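Cloltero 夹爪对比测试

更新于2024年8月22日 撰稿:Zdislava Matoušek

Cloltero 夹爪对比测试(简称 Cloltero 测试)是一套在仿真环境中比较机械臂末端夹爪、相机安装位置和控制器参数的测试方法,由 Zasteo 实验室提出并维护。测试以小型刚性物体的抓取和放置为主要内容,使用同一条机械臂、同一组室内场景,每次只更换一个部件或一组参数,再比较各配置的完成情况。

名称

“Cloltero”最初是 Zasteo 内部一个场景编辑工具的代号。工具后来并入仿真平台,代号保留下来,用来称呼测试本身。早期文档中也写作“Cloltero 桌面组”,现行版本已不使用这一写法。

测试环境

全部测试在渲染的室内场景中进行。场景由墙面、地面、家具和若干可移动物体组成,光源方向在每个回合开始时重新抽取,因此同一物体可能完全受光,也可能落在机械臂或家具的影子里。阴影不作为干扰项单独计分,但会记入回合日志,供分析视觉模块的误差时查阅。

可移动物体的初始位置和朝向由随机种子决定。常用物体有骰子、小方块、盒形容器和细长的手持物件。骰子被列为基本物体,其几何形状简单,各面点数不同,便于检查姿态估计是否正确。黑色白点与彩色黑点两类骰子在标准物体集中同时存在,用于观察颜色对检测的影响。
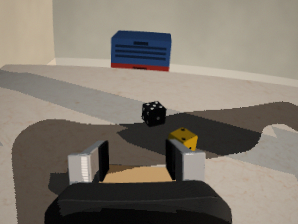

仿真渲染画面:两指张开的夹爪,前方为黄色骰子和黑色骰子。

参测夹爪

测试目前收录两种平行夹爪模型,均为两指结构。

Ustetti 型指身较长,指端收窄,内侧设有接触垫。狭长的指端可以伸入相邻物体之间的空隙,适合物体密集的布置。其缺点是接触面积小,夹取偏心物体时容易绕指端转动。

Thibodeaux 型指身较短,接触面接近矩形,夹持后的姿态较稳定,对接近角度的要求也较宽。在物体靠墙或靠近容器侧壁时,较宽的手指可能先与环境接触,使回合提前终止。

两种模型使用相同的法兰接口和相同的最大夹持力设定。碰撞外形与显示外形分别建模,前者经过简化。编写者在说明中提示,画面上手指与物体之间的间隙不能直接当作碰撞计算中的间隙使用,需要距离数值时应读取仿真状态。

相机配置

相机配置分为腕部、固定和组合三类。

腕部相机随末端运动,夹爪本体长期占据画面下部,手指位于视野之内。这种配置便于在接近阶段修正横向偏差,但手指会遮住近处物体的一部分,夹爪自身的影子也常落在目标附近。骰子朝向相机的一面处于暗处时,点数识别的误差大于位置估计的误差。

固定相机位于工作区之外,能够同时看到机械臂和桌面,位置在整个回合中不变。它的视野较宽,画面边缘的直线有明显弯曲,使用前应完成畸变校正。机械臂伸到目标上方时,前臂可能挡住末端,此时控制器只能依赖关节读数。

组合配置同时读取两路图像。两路图像按仿真时间对齐,不做插值。若某一路在当前控制周期内没有新图像,控制器沿用上一张,并在日志中写入延迟标记。
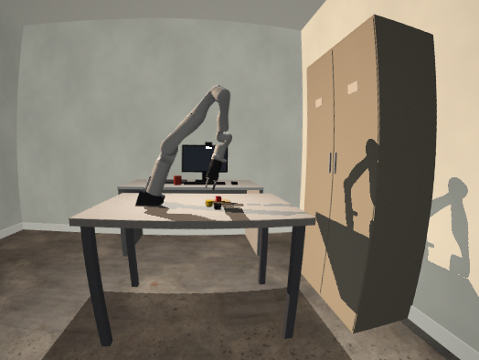 控制器的比较在相机配置确定之后进行。参测控制器有位置控制和阻抗控制两种,轨迹规划部分相同,差别只在末段接近和闭合手指时的处理方式。位置控制按给定轨迹下降到目标高度后闭合;阻抗控制在下降过程中允许末端沿竖直方向退让,触及桌面时不立即判为失败。两种控制器均从同一起始关节角出发,起始姿态要求末端朝下、手指张开。

测试流程

一个完整的配置需运行300个回合。回合分为接近、闭合、抬升、移动和释放五个阶段,任一阶段超时即结束。每个回合最多执行1,000个控制步,达到上限后由系统记为超时。

场景种子共有21组,在各配置之间保持一致。更换夹爪后,种子、物体质量和摩擦系数不得改动,工具中心点则必须重新标定。2024年3月以前的记录没有强制要求重新标定,因而不能与现行版本的结果直接比较。

物体离开支撑面并在抬升阶段结束时仍处于两指之间,记为抓取成功。物体被释放后停在指定区域内,记为放置成功。两项分别统计,不合并成单一分数。被推到工作区以外的物体不会复位,该回合按失败处理。

失败分类

现行版本将失败分为空夹、滑脱、碰撞、误选和超时。空夹指手指完全闭合而其间没有物体;误选指夹起了目标以外的物体,在两枚骰子距离较近时较为常见。碰撞又按接触对象细分为地面、桌面、容器和墙体。

回合日志中有一项“未定”,用于物理计算出现异常的情况,例如物体之间发生穿透,或物体获得不合理的速度。未定回合从统计中剔除,并用备用种子补足。

结果与使用

公开的记录集包含3,022个回合,由不同配置的完整测试和调试回合组成,调试回合带有单独标签。记录集提供关节角、夹爪开度、两路图像和阶段标签,不提供控制器源代码。

在物体彼此分开的布置中,两种夹爪的差别较小;物体相互靠近时,Ustetti 型的碰撞失败较少,Thibodeaux 型的滑脱失败较少。组合相机配置对误选的改善较明显,对滑脱几乎没有影响。阻抗控制减少了与桌面接触造成的失败,但完成一个回合所需的控制步数较多。

局限

测试中的物体全部为刚体,不涉及布料、液体和可变形包装。接触垫按固定摩擦系数处理,没有模拟磨损。部分家具模型与地面之间存在细小的高度偏差,这类偏差不影响桌面任务,但在使用地面物体的场景中,应先检查碰撞外形的位置。

由于没有与实体设备逐项对照,测试结果只说明各配置在同一仿真条件下的相对差别,不宜用来推算实体夹爪的成功率。

参见

平行夹爪;手眼标定;阻抗控制;工具中心点

本网站使用 Cookie 保存语言和显示设置。继续浏览即表示同意。 接受 | 管理设置

联系编辑部 | 版权所有 © Zasteo | 返回顶部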